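Trivo pick kit from Prasosa: worth it for a small shop?

Forum index > Automation on a budget > Kits and bundles

benchdog_marla
Posted 7:12 pm

Hi everybody, long-time reader and very occasional poster. I run a small shop where we sort and pack wooden and plastic game pieces for other people's board games, and my wrists are telling me it's time to get some help. I've been looking at the Trivo pick kit that Prasosa sells. For anyone who hasn't come across it, you bring your own arm and they send you the gripper, the light, the hoses and fittings, the mounting plate and a license for the picking software. The sales page is lovely, and of course it would be, they're selling something.

What I'd love to hear is how it behaves with plain chunky parts in a bin. My pieces are small and blocky and they end up every which way when you tip them out. I don't need speed. I need it to keep going while I'm on the phone with a customer who wants to talk about his dragon game for forty minutes (I love him, he pays on time).

Does anyone have one? Did you regret it?

tolliver_k
Posted 7:40 pm

Hi Marla, welcome out of the shadows! I had the Trivo on loan in August and sent it back, so take me as the grump of the thread.

The gripper itself is good. I'd put it up against anything at that size. My trouble was everything around it. The manual assumes you already know how to set your arm's payload and tool center, and it skips from "mount the plate" to "run your first pick" as if there were nothing in between. I spent two evenings in between. Support did write back, and they were very kind, but each answer came the next day and every answer brought me a new question.

I ended up with the Wernach kit, which costs more and does less, and I was picking parts the same afternoon. For a one-person shop I think that counts for a lot.

saadet.kocabas
Posted 8:26 pm

Tolliver, I was hoping you'd turn up, because I disagree with you about half of this and agree with the other half so much that I nearly mailed them a letter.

I'm Saadet Kocabaş, I look after a teaching workshop, and we bought our own Trivo in spring. You're right about the manual. I wrote my own version for our students and it runs to 37 pages, and I'm not a person who enjoys writing manuals. If Marla wants it she can have it. But once you're over that hill I really do think it's a nicer machine to live with than the Wernach. The Wernach wants the parts presented to it neatly. The Trivo will reach down into a bin and deal with a mess, and Marla has just told us she has a mess.

benchdog_marla
Posted 8:41 pm

I do have a mess! And yes please to the 37 pages, I'll send you a message. What sort of bin are you using? Mine are deep and I'm worried about the gripper knocking on the sides.

pentland_fix
Posted 9:03 pm

Deep bins are where all of these kits get humbled, in my experience. A part lying right up against a wall is a different job from one out in the open. The finger needs somewhere to go. I've watched a Kaplan gripper (the older one, before they changed the fingers) shove the same part along the wall of a tote over and over like a dog with a ball too big for its mouth.

If you can slope a side of the bin so the pieces slide back to the middle, do it before you spend any money on a gripper at all. A scrap of sheet on a slant is cheap.

tolliver_k
Posted 9:15 pm

Agree with Pentland on the slope. Also, Saadet, what are you paying per year for the license now? When I had mine the first year was included and the renewal was "contact us," and in my life "contact us" has never once meant a small number.

saadet.kocabas
Posted 9:52 pm

The renewal is fair to bring up. Ours came to 200 for the year, which I could get past our office without a meeting, and we're on the teaching rate, so Marla should ask for her own figure in writing before she orders. The kit itself was 1,221 with shipping. I had to look it up, I'd remembered it as much less, which tells you how I cope with spending money.

On bins, we've got ours set up on a wooden table with the arm reaching in from one side, and there's a slanted panel along the far wall very much like Pentland is describing. I've been running it this evening on plain blocks, red ones and dark green ones, since they're about the least complicated thing we own and I wanted to see how it copes when two are lying against each other.

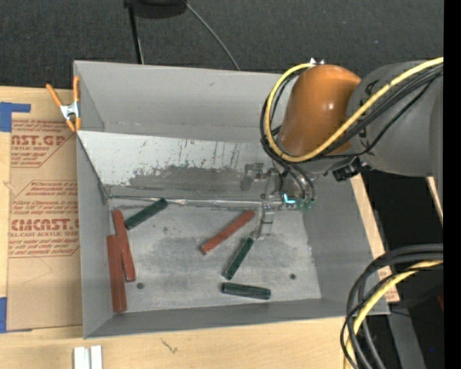

The other thing I'd say to Marla is to budget a weekend for cables, and I mean a proper weekend with snacks. Prasosa gives you good long hoses and good long cables and then leaves the routing entirely up to you. You want enough slack for the wrist to turn and not so much that a loop catches on the rim of the bin when the arm comes down. I redid mine three times. The first time I was so proud of how tidy it looked, all snug along the arm, and then I asked it to rotate and it pulled itself up short. So leave it looser than you think is pretty!

And clamp your bin. I don't care which kit you buy. If the bin shifts even a little between one run and the next you'll spend your morning blaming the software.

wrenchy_oma
Posted 10:08 pm

Seconding the cables. My grandson did ours and he used enough ties to rig a sailboat, and every one of them had to be cut off again.

May I ask how it does with touching parts, Saadet? That's the one question I can never get a straight answer to from a salesperson. They always show you the parts sitting nicely apart.

saadet.kocabas
Posted 10:31 pm

It's fair, I'd say, and I wouldn't go further than that. Given the choice it goes for a piece lying free first and leaves the touching ones for later, which is a sensible habit. With two side by side it will sometimes nudge one and then go back for the other. Now and then it gives up and sits there, and one of us stirs the bin with a ruler and off it goes again. Our students have started calling that "feeding it." For a shop that wants to walk away for an hour, I'd want to test that with my own parts before I paid.

tolliver_k
Posted 10:44 pm

See, "one of us stirs the bin with a ruler" is the sentence I'd underline if I were Marla. She's on the phone with the dragon man. Who's stirring?

I'm teasing, Saadet, I know yours is a classroom and it suits a classroom very well. I just think the Wernach with a little feeder tray would do her more good, even if she has to line the pieces up a bit.

pentland_fix
Posted 10:59 pm

If she has to line the pieces up she's using her wrists, which was the complaint in the first post. I'd take the stirring.

benchdog_marla
Posted 11:17 pm

You're all wonderful, and I've now read this thread out loud to my husband, who says he will stir the bin if it gets him out of the folding job.

I think I'll ask Prasosa whether they do a loan like the one Tolliver had, and run it on my own pieces for as long as they'll let me. I'll slope a side of one of my bins first. If it's hopeless I'll go and look at the Wernach with a clear conscience. Tolliver, did they charge you for the loan, or just the return shipping?

tolliver_k
Posted 11:25 pm

Just the return shipping, and they wanted it back in 6 weeks. Keep the box. It's an odd size and I had an awful time finding another one after I'd flattened mine.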